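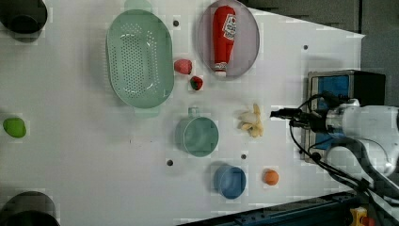

*Toy food and kitchenware on the tabletop, with the gripper pointing toward the banana.*

Tavach set aside $3000 for its first year of table props and spare parts at the Caston site. The arm was a separate line, and it got most of the attention in meetings.

The small stuff was harder to plan. Amia, the supplier, quoted 60 days on gripper fingers, so Tavach ordered 7 sets up front — more than Wogan, its sister lab, keeps on the shelf. Cups, bowls and plates came from ordinary stores, with a limit of $100 a month.

Cables were left out of the first budget. They have their own line in the second, due in October.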